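3.2 Cleaning tools and storage items

The second group of objects comes from the cleaning corner of an ordinary home. We selected it after the interviews in Malstead, where 80 households told us which tools they use after cooking and where they keep them. The dustpan was named very often, but the participants did not agree about its place. Some of them keep it under the sink, others hang it on a nail behind the door, and in several homes it lies inside a bucket together with the brush.

For this reason we treat the dustpan as an object without a fixed home. It is also difficult to store because of its shape: the scoop is wide and flat, while the handle is narrow, so it does not stand well next to boxes and bowls. Figure 4 shows the dustpan together with other items of the group.
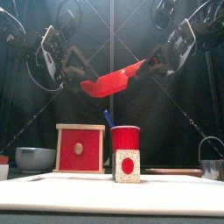 Figure 4. Red plastic dustpan held above the white tabletop. A wooden box with a red front panel, a gray bowl and a metal bucket belong to the same group.

Beltrán and Robles proposed to sort household tools by the room in which they are used. We follow their list only in part. In our interviews the same dustpan was often used in the kitchen and in the hallway, and the room alone did not tell us where it would be put away. We therefore added a second label, which describes the kind of storage: closed, open or hanging. The complete list contains 745 entries, and each entry can carry more than one storage label. Entries with only a room label were kept, but they are not included in the comparison of Section 4.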